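## 4. Table set-up for the two-arm sorting task

Applies to the Dostis cell with the Jirero controller, release 6. Read Section 3 (emergency stop) first.
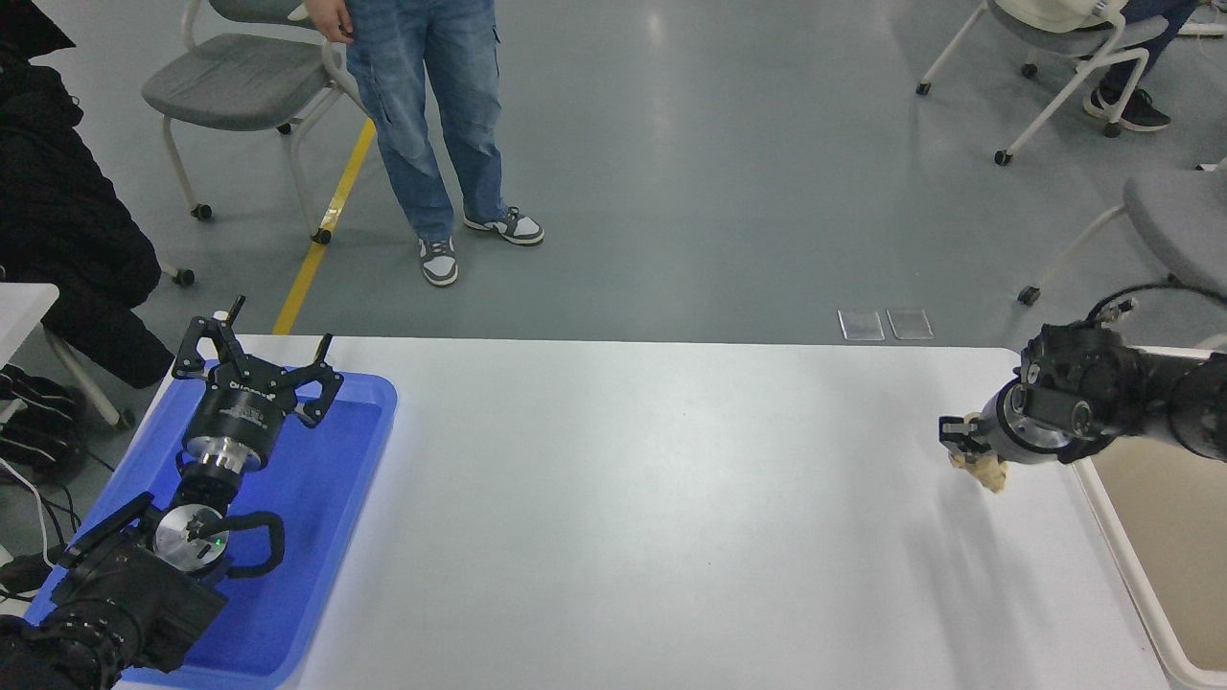
Sorting small soft items is the first chore in this manual that the cell can run without an operator guiding the arms. Folding is not supported. Wiping is supported in guided mode only.

1. Clear the middle of the table.
2. Set the tray flat at the left end, within reach of the left arm.
3. Power on both arms and wait for the wrist indicators to turn green.
4. Open the left gripper fully and park it over the tray.
5. Run `pick_test` on the right arm with one soft item. Set the grip force to level 6.
6. Start the sorting program. The default batch is 40 items.

**Caution:** Keep people behind the yellow floor line while either arm is moving. Chairs may stay on the floor side if their occupants can't reach the table.

**Note:** Cables at the wrist need slack. If a loop catches on the tray rim, stop the program and reroute it before the next batch.

### 4.1 What to expect

In the Benavides trial the cell sorted 400 items per shift. A person did the same work in well under half the time. Dropped items were the main loss — the right arm does not look for anything that falls off the table. Plan on one person checking the floor between batches.

Thin fabric and crumpled paper are often picked up two at a time. The Cakotar finger pads reduce this but wear quickly; replace them every 2000 picks.

Unattended overnight runs are not approved. Isla Cruickshank will review this limit in May. Until then, log each stop with its batch number and the item type.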